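**Keeping a personal blog going after 300 posts**

**Danica Říha**, Tue 2 April

I've kept a personal blog for nine years and I'm coming up on post 300. It's mostly notes on what I'm reading, some diary stuff, and a run of long posts on essays I half understood. Lately I open the editor, type two sentences, and close it. I have four drafts sitting there from winter.

Two things I'd like opinions on. Should I mark the 300th with something special, or just post as usual? And has anyone here moved from long posts to short ones without losing the few regular readers they have? I get maybe one comment per post, usually from the same person in Steinbach.

**Mohandas Raju**

I made a big deal of my own round number and I wouldn't do it again. I planned a "best of" list, reread everything, got embarrassed, and didn't post for a month. When I came back I wrote about a bus ride to Deltmont and that got more replies than anything I'd done that year.

On length, just switch. I didn't announce it. One person emailed to ask if I was all right and that was the whole reaction. I write in the morning before I look at anything else, and I stop when the coffee is gone. If there's more to say, it goes in the next post.

For the drafts, copy the one good paragraph out of each and delete the rest. I had a post on Camus's notebooks that I'd been fixing since May. It went up as five lines and reads better.

**Teófilo Tamayo**

post as usual. also turn off the stats page, it helped me

**Divya Kurian**

I'd keep the long ones if you like writing them. Short posts are easier to start but I found I stopped thinking anything through. What I do now is one long post a month and small ones in between, tagged differently so people can skip either kind. The tags took me an evening to set up and I've had to fix them twice.

I do like reading other people's milestone posts, for what it's worth. Even the rambling ones.
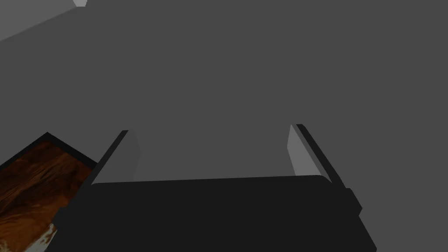

Robot gripper over a gray surface, computer render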